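Kirnia workshop - helpers wanted for a home-built kitchen robot arm

Posted March 2023

We are looking for 2 people to join a robot arm build at the Kirnia shared workshop on Stougaard Street. The arm is a one-armed kitchen helper on a fixed base, built by members in their own time. The work is unpaid. Parts, bench space and a key to the building are covered.

The project is called Posow. It was started by Troels Sveinbjörnsson in his garage and moved to the workshop when it outgrew the bench there. Teguh Lau joined to do the software. The two of them have taken it as far as they can on evenings alone, and the list of open jobs is getting longer.

What exists now

The base, shoulder and elbow are built and turn under power. The wrist is on its third version and still has too much play in it. The gripper is printed and opens and closes, but the fingertips need redoing in something softer. The motor drivers are mounted on a board at the back and the wiring is temporary.

On the software side there is a simulated kitchen where we try out reaching moves before anything goes near the real arm. It has a counter, a cabinet with two doors, an appliance and various things to pick up. Teguh has written 29 test tasks for it so far, most of them to do with getting objects in and out of the cabinet. Bottles are the hard ones. The arm has to get in past the doors, take hold of the bottle and bring it out without knocking the plant or anything else on the counter.

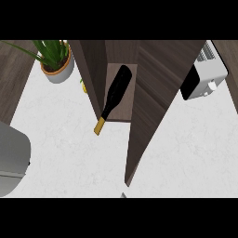
The simulated kitchen from above, with a bottle lying in the open cabinet.

The real counter is a salvaged one, set up along the back wall of the workshop. The cabinet that goes with it has not been hung yet. That is one of the jobs.

Who we need

1. Mechanical helper

You would take over the wrist and the gripper. You should be comfortable with a drill press, hand tools and reading a simple drawing. Experience with 3D printing is useful, but we can show you our printers in an evening. You would also help hang the cabinet and fit stops to the doors so the arm does not pull them off their hinges. Bring your own opinions about bearings.

2. Software helper

You would work with Teguh on the simulation and on getting the same code to run on the real arm. You should be able to write Python without much help. Knowing some C is good, as the motor boards use it. You do not need a background in robotics. The most urgent job is matching the joint limits in the simulation to the ones we measured on the arm, which currently disagree at the elbow. After that there is a batch of new tasks to write, mainly with doors left half open at different angles.

Either role would suit someone who has built something of their own before and can show it to us - a machine, a piece of furniture, a game, it does not matter much.

Time and place

We meet two evenings a week and most people stay for three hours. We ask for one evening as a minimum and a commitment of four months. Software work can be done from home between sessions, but we do want you in the room when the arm is being run. For safety reasons it is never powered up with only one person in the building.

The workshop is on the ground floor and has step-free access from the yard. The 65 bus stops at the corner. There is parking in the yard after six.

What you get

Membership of the workshop for as long as you are on the project, which normally costs $208 a year. This includes the wood shop, the printers and the electronics bench once you have done the introductions. Your name goes in the build notes. The drawings and code are open to all members, and you can use any of it for your own projects.

Travel is not paid. If you buy parts for the arm, ask Troels first and keep the receipt. Most of our motors and fasteners come from Alitz and we have an account there, so you should rarely need to spend your own money.

How to apply

Write a few lines saying which role you want, what you have made and which evenings you can do. Photos are welcome. A resume is not needed. Leave it in the Posow tray by the front desk, or send it through the contact form on the Kirnia page with "Posow" in the subject line.

Questions about the mechanical role go to Troels, and questions about the software role go to Teguh. We will invite people in for an evening to see the arm and try a small job with us before either side decides. You must be 18 or over to work in the machine area.

The call stays open until both places are filled.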